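Stiltdale Shared Workshop
Automation working group: minutes of the July meeting

Present: eight members, one by phone. Apologies from two.
The meeting opened at 6:40 p.m. in the upstairs room.

1. Minutes of the previous meeting
Accepted with one correction. Under item 4, "dishwasher unloading" should read "dish rack unloading." The dishwasher has not been tried.

2. Matters arising
The quote for a second safety mat is still outstanding. Carried over.
The list of candidate chores was to be cut down before this meeting. It now has 14 entries, divided into household and shop floor. Copies were handed round.

3. Household chores
The group went through the household half of the list. Folding towels was discussed at length. The view of most members was that a machine can fold a towel that has been laid flat for it, and that laying it flat is the larger part of the chore. Towels stay on the list but will be marked "assisted."
Wiping a counter was rated feasible if the counter is already clear. One member asked that clearing and wiping be scored as a single chore, as a person would do them. Agreed.
Putting away groceries was struck off until packaging can be limited to boxes and cans.

4. Shop-floor chores
Sweeping: the Inga floor unit covers open areas but leaves the strip along the bench legs. A hand broom is still needed. No further trials this quarter.
Sorting fasteners: Cedby has offered the loan of a tray feeder. Members noted that a feeder removes the sorting problem by mechanical means and would not tell the group much about arms. Loan declined with thanks.

5. Bin picking
The bench report on bin picking, filed under the project name Zutelell, was taken as read. The task is to lift bar-shaped blocks out of a metal bin and set them down in a second one behind it. A run is 40 attempts. In the last run 25 ended with a block released in the rear bin.
Discussion covered the following points.
Blocks lying alone on the floor of the bin are the easy case. Blocks lying side by side leave the fingers little to close on, and these make up most of the failures.
The sloping walls were raised again. A block against a wall has to be approached at an angle, and the cables limit how far the wrist can turn.
It was asked whether the bin could be shaken between picks to break up clusters. The bins are clamped down, and the group preferred to keep them so.
A member pointed out that a person empties the same bin by tipping it. The group agreed that the result should be reported against that time as well as against hand picking.

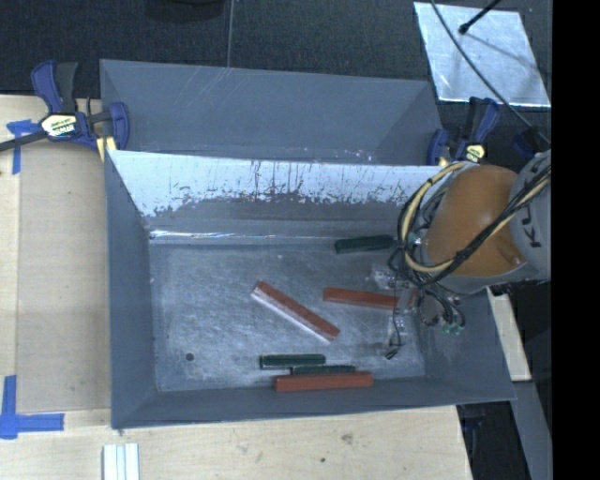

Page last changed: July, 9:15 p.m. (item 5 wording)

The color of the blocks was discussed briefly. Red and dark green are both in use, and it was proposed that one color be picked first on request. Deferred until the plain task is more reliable.
Scratches on the bin floor were mentioned as a possible source of false edges. A matte liner will be tried for one run, with all other settings unchanged.

6. Scoring
Agreed that a chore counts as done only if no person touches the work between start and finish. Resets are to be logged separately. The earlier results for towels and counters will be rescored on this basis.

7. Other business
The extension cord by the side door is to be replaced.
The supply cupboard is short of blue tape.

Actions
Run with matte liner: bench team.
Hand picking and tipping times: bench team.
Rescore household results: secretary.
Safety mat quote: chair.

The meeting closed at 8:20 p.m. The next meeting will be in the same room.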